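Framing workshop notebook
September, traveling show, mats and labels

Started 8:30. All the children's drawings from the Pomare exchange are now out of the tubes, 108 in total. Most lay flat after two nights under boards. 5 still curl at the corners and went back under weight with fresh blotter. One of those has thick wax crayon on it, so I put silicone release paper on top and took half the weight off.

Cut the first batch of mats from the Bemeck board. It is a bit softer than the last lot and the bevel was fuzzy on the first few. Changed the blade, set it slightly shallower and ran two passes. Clean after that. Whoever cuts next, start with a new blade and keep a slip sheet under the work.

Paper sizes do not match between the two sides of the exchange. The Pomare sheets are a little taller. I would sooner keep one outer mat size and vary the window, so the frames can be swapped between venues. Window sizes are penciled on the back of each mat, lower left.

Hinges: Japanese tissue and wheat paste, two per sheet, top edge only. Let the paste sit 35 minutes under the small weights. I tried pulling them early on a blank and the hinge slid. No tape on any of these. They go back to the schools afterward.

Labels came from Brimero. Titles are in both languages, but four have the second line in a smaller size than the rest. Sent back for reprint. Use the temporary ones for the first hanging and keep them in the blue folder.

Crates: Vendlow quoted 399 each for the slotted kind. I asked what it would be without the casters. No answer yet at 4:00.

Wall color for the second venue is still open. They have offered us the charcoal panels or the off-white ones. I pinned up three matted drawings on a charcoal sample and the white mats came forward much more than the drawings did. It is the same effect as a white plate on a dark marble countertop: you get the outline first and everything else later. I will try the warm gray board on the same sample tomorrow before I cut any more white. If the gray works, the white mats already cut can go to the first venue, where the walls are pale.

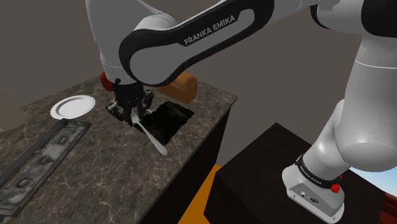
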